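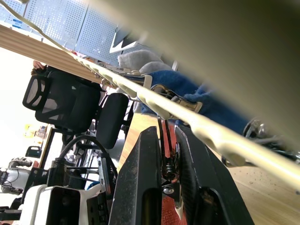
A reader going by Prajapati wrote in after the last review to ask why we only ever talk about the price of the arm, when the gripper and the cabling were what blew the budget at their end. Fair point, so this one starts with the gripper.

We bought two Tilier parallel grippers in November, through Wadesau. They came to $3429 for the pair, with mounting plates and cables. Freight was another $684, and I'd only allowed half that. Ask for freight in writing before you put a figure in your plan.

The work we had in mind was laundry: picking up socks and towels, and handling the clip hangers you dry small things on. Soft items are hard on a gripper. The Tilier has enough force to hold a plastic hanger without cracking it, and the black finishing on the fingers scuffs early but that's only looks. Thin socks are where it struggles. The tips are too blunt to pick one up off a flat table on the first go. 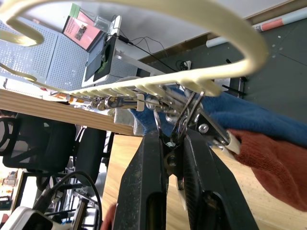 Skallex makes softer tips that fit the same mount, at $40 a set. Put a few sets in the budget from the start - they wear out, and ordering one at a time means paying postage every time.

Setup took nearly a full day per arm. The manual is fine on wiring and poor on everything else, and the colour coding in the diagrams doesn't match the plugs. Wadesau answered the phone and sorted that out.

Would I buy them again? Yes, for towels and hangers. For thin socks alone I'd want to try a narrower finger first. Check the cable length too. Ours was short for a floor-mounted base and the longer one is a separate order.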